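4.3 Recording practice runs in the simulator

Welcome back! If you finished section 4.2, your Mallet hand controller is paired and the Gumel simulator opens to the Darinau room. Now comes the part most people enjoy, where you drive the arm yourself and save each try as an example for the learner to study. Please don't worry if your first few feel clumsy – everybody's do, and you can throw them away.

1. Open the Record tab and choose New Set. Give the set a name you'll still understand in November.

2. Pick a task from the list. We suggest starting with a single pick-up before you move on to cloth.

3. Press Shuffle once. The loose objects will land in new spots, and a set with plenty of different starting spots teaches far more than one where everything sits in the same place.

4. Hold the trigger halfway until the status light in the corner turns green, then press Start.

5. Move in slowly, close the fingers, and lift. Keep going until the task is done or the timer runs out at 90 seconds.

6. Press Stop, watch the replay, and choose Keep or Discard.

Note: A run with a small wobble and a good recovery is well worth keeping. The learner needs to see how you get out of trouble, too.

Note: Each set holds up to 600 runs. When it fills up, the simulator starts a second one under the same name with a 2 added.

Caution: Don't change the camera view between Start and Stop. The run will save, but it will be marked with error 203 and left out of training.

Cloth deserves a little extra patience. It can hide both the fingers and whatever they are holding, so check the grip reading on your panel before you lift.
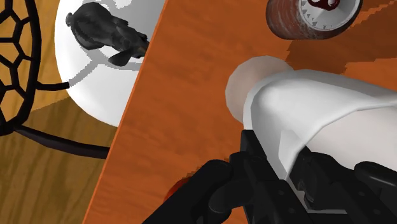
Wrist view in the simulator, with white cloth draped over a held object.

7. When you have finished for the day, choose Close Set and wait for the Volville logo to stop spinning before you shut the lid of your laptop.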